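Flendiven opens children's tool library ahead of the spring planting season

Borrowed spades, trowels and shovels for under-elevens, free with any Flendiven membership

Flendiven, the community growing charity based in Gumow, will open a lending library of children's garden tools in March. Schools, nurseries, childminders and families will be able to borrow hand tools sized for small hands and return them at the end of the season.

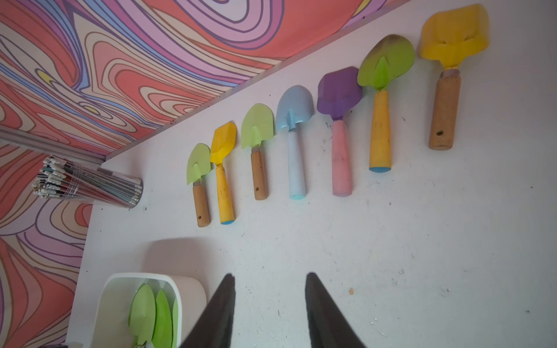
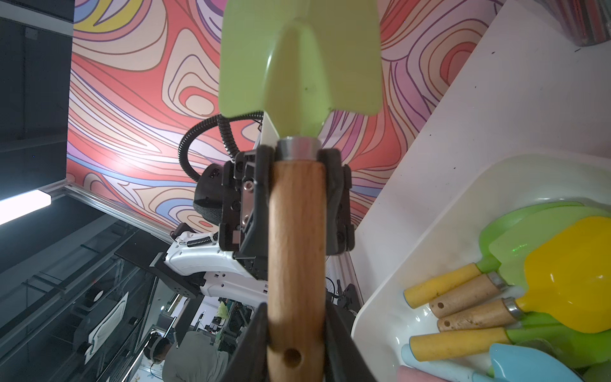

Small garden tools from the children's collection. The first picture has seven of them laid out in a row; the second has a trowel with a light green blade, and a white bin holding six more.

The library has been set up with tools given by Gumow households over the winter. Flendiven asked for donations in November and received 138 items by the end of January. Most were trowels, spades and shovels that children had outgrown. A smaller number of rakes, hoes and watering cans also came in.

Everything in the collection has been used before. Many of the tools have scuffed handles or marks on the paint, and some still carry soil from their last garden. Flendiven will clean each one before its first loan and check that the blade is firmly fixed. Tools with split handles or sharp edges will be taken out and repaired where possible. Marks and scratches will be left as they are.

How the tools are sorted

Children's garden tools are sold in a wide range of sizes, and the age printed on the packet is often a poor guide. A four-year-old given a spade that is too long will hold it halfway down and tire quickly. An older child with a very small trowel will spend a long time on a short row of potatoes.

The library will therefore be arranged by length. Tools will be set out side by side from the smallest to the largest, and borrowers can bring children along to try them. Staff will offer advice but there is no fixed age for any tool. The shortest trowels suit sowing in pots and trays. The longer spades and shovels are meant for raised beds, sand and loose compost, and are not strong enough for heavy clay.

Tools with wooden handles and a drilled hole at the end will be kept on hooks. The rest will be stored in tubs. Borrowers are asked to keep wooden handles out of standing water and to wipe them down before putting them away.

Borrowing

Membership of Flendiven costs £5 a year for a household. Schools, nurseries and registered childminders in Gumow join free of charge. There is no extra charge for the tool library.

Households may borrow up to four tools at a time. Schools and nurseries may borrow a class set, which is packed in a carrying crate with a list of contents inside the lid. Class sets should be booked two weeks ahead, as demand is expected to be high in April and May.

Loans run until the end of October. Tools may be swapped for a larger size at any point during the season if a child has grown or the first choice did not suit. Members will not be charged for ordinary wear. Lost tools can be replaced with any similar children's tool in sound condition, new or used.

The library will be open on Tuesday afternoons from 3.30pm to 6pm, at the Flendiven hall in Duan Street. Class sets can be collected at other times by arrangement.

Funding

The project has been paid for by a grant of £3,031 from the Fukus Fund, which supports small outdoor learning projects in the area. The money covers shelving, hooks, carrying crates, replacement handles and a part-time post for the first season. Flendiven will meet the cost of insurance and storage.

A review will take place in November, once the first season's loans have been returned. It will look at which sizes were borrowed most and whether the opening hours worked for families with children at school. If the library continues for a second year, Flendiven intends to add child-sized wheelbarrows and a small stock of gloves.

More donations wanted

Flendiven is still collecting, and would like to have 50 more tools before opening day. Short-handled spades and square-ended shovels are needed most. Bright colours are welcome because they are easier to find in long grass. Donors need not clean the tools first.

The charity cannot accept adult tools, electrical equipment, or anything with a cracked blade. Loose handles are not a problem and can usually be mended. Single items are as useful as sets.

Donations can be left at the Duan Street hall during opening hours. Larger donations from schools or nurseries can be collected by van.

Notes for editors

Flendiven is a registered charity which runs shared growing plots, a seed swap and after-school gardening clubs in Gumow.

The children's tool library is open to residents of Gumow and the surrounding villages. Proof of address is needed when joining.

Pictures may be reproduced with this release. Please credit Flendiven.

Press enquiries should be made to the Flendiven office, which is open on weekday mornings.

Ends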